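Rusurlow card challenge moves to a two-part format

24 January 2019

The Rusurlow card challenge will run in two parts from its next round, organiser Hauwa Shehu has confirmed. Entrants will submit a flat card in the first part and a dimensional card in the second, both made to the same theme. The theme for the opening round is winter colour without red or green.

Under the previous rules, one card of any construction was accepted. Shehu said flat and dimensional entries had become hard to judge against each other, as layered work photographs with shadows that flat stamping does not have.

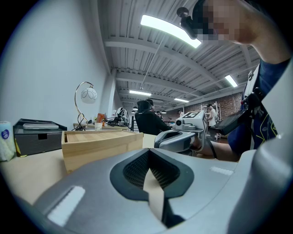 Card size and stock

Finished cards must measure A6 when closed. The base must be a single folded piece of cardstock, scored before folding. Patterned paper may cover the front panel but must stop short of the fold. Adhesive foam is permitted in the second part only, to a maximum of 5 mm in total height, including any buttons, brads or die-cut layers.

Machine stitching is allowed in both parts. Thread ends should be taped on the inside and covered with a liner. Glitter is accepted if it is sealed. Loose glitter is not, after several envelopes opened badly at the Calham display last July.

Sentiments may be stamped, printed or cut from journalling cards. Makers using the Yusuf alphabet dies should note that the smaller set does not cut cleanly through felt, and a shim is needed for heavier stock.

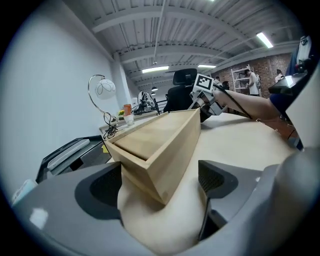

Each entry needs a clear photograph of the front and one of the inside, taken in daylight with no filter. Files should be named with the maker's surname and the part number. A supply list is optional, but Shehu asks that ink colours be given where known, as these draw the most queries from readers.

Limits and prizes

The challenge will close at 3000 entries across both parts. Each maker may enter a maximum of 2 cards per part. The winner of each part receives a Grikach paper pad and a place on the design team for the following round. Existing design team members may post samples but are not eligible for prizes.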